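Ticket 1533 — Heat detector in Bay 3 going into fault, panel will not hold reset
Site: Wodelberg casting works, Trunthorpe
Category: Fire detection / foundry hall
Priority: High
Status: Closed
Opened by: Savita Malhotra, shift safety lead

Description of problem
The fire panel in the foundry control room has been showing a fault on detector 19 (fixed heat detector, Bay 3, above the holding furnace) since the start of the night shift. The buzzer can be silenced but the fault returns a few minutes after every reset. There has been no fire alarm, only the yellow fault light. All other detectors on the loop show normal.

We have posted a fire watch in Bay 3. The holding furnace is still hot with metal in it and production would like to keep pouring. Please advise if that is acceptable.

Log

Friday, 05:40 — Malhotra
Ticket opened. Panel event code is 629. The quick guide on the panel door lists it only as "device fault, call service." Fire watch is one person per hour, with radio and a Class D extinguisher at the bay entrance. The manual call point by the east door was tested and works.

06:15 — Support desk
Pouring may continue with the fire watch in place, as long as your own site rules allow it. Do not disable the whole zone. If you need to stop the buzzer, disable detector 19 alone and write it in the panel book. Code 629 means the panel can see the detector's address but the reading is out of range. It is either the detector head, the base, or the cable between the base and the junction box. Please send the loop voltage and the raw reading from the service menu.

06:50 — Malhotra
Detector 19 disabled on its own and entered in the book. Loop voltage is normal. The raw reading jumps between 563 and zero every few seconds. The detectors on either side are steady.

07:05 — Support desk
A steady high reading would point to the head. A reading that drops to zero and comes back is more often a loose or heat-damaged connection. Before anyone goes up, please confirm the following:

1. Furnace lid closed and no pour in progress in Bay 3.
2. Lift operator has the heat-resistant jacket and face shield on.
3. Second person on the ground with a radio.
4. Nothing wet on the lift platform. No drinks, no damp rags, no spray cleaner.
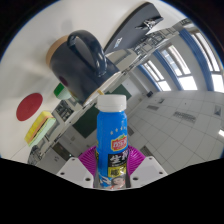 Attachment 1: blue bottle, white screw cap.

07:30 — Malhotra
All four points confirmed. Production has agreed to a stop in Bay 3 from 08:00. Maintenance will take a spare head and base up with them. We have two spare heads in the store but only one base, so please put another on order.

08:35 — Malhotra
Head swapped for a new one of the same type, address set to 19. The fault cleared for six minutes, then came back with the same code. The old head was put on the bench tester and passed. Putting the old head back made no difference either way, so the new one has been left in.

08:50 — Support desk
Thanks. That rules out the head. Please open the junction box on the column and check the gland and the last stretch of cable up to the base. Look for insulation that has gone hard or changed color. Isolate the loop section first.

09:40 — Malhotra
Found it. The cable between the junction box and the base had been re-clipped to the lower side of the beam, straight above the furnace lid. The outer sheath is brittle for the length of an arm and one core is cracked at the gland. The drawing shows the cable on the upper side of the beam. I have asked maintenance when it was moved. The best guess is the June shutdown, when the extraction duct was replaced, but there is no entry for it in the permit file.

10:00 — Support desk
Replace the full length from junction box to base, not only the damaged part. Use the high-temperature cable on your parts list (Oseser type, red sheath) with metal clips. Plastic ties are not suitable in that position. Route it as drawn.

12:20 — Malhotra
New cable fitted on the upper side of the beam, metal clips throughout. New base fitted at the same time. Detector 19 enabled again and the raw reading is steady. Heat test done with the test gun: alarm received at the panel, sounders in the foundry hall and the core shop both working, and the signal reached the company fire brigade room. Panel reset and holding.

The fire watch stays until the end of the late shift as a precaution.

22:10 — Malhotra
No further faults. Fire watch stood down. Panel book signed.

Cause
Heat damage to the detector cable after it was moved from its drawn position.

Follow-up
— Check cable position on the other detectors over furnaces, Bays 1 to 5. Owner: maintenance.
— Add "detector cabling disturbed yes/no" to the work permit for overhead jobs. Owner: Malhotra.
— Contractor Sjögren to be asked for the duct job records. Owner: purchasing.
— One spare base on order.

Ticket closed by support desk with the agreement of the site. If code 629 comes back on this loop, reply to this ticket and it will reopen.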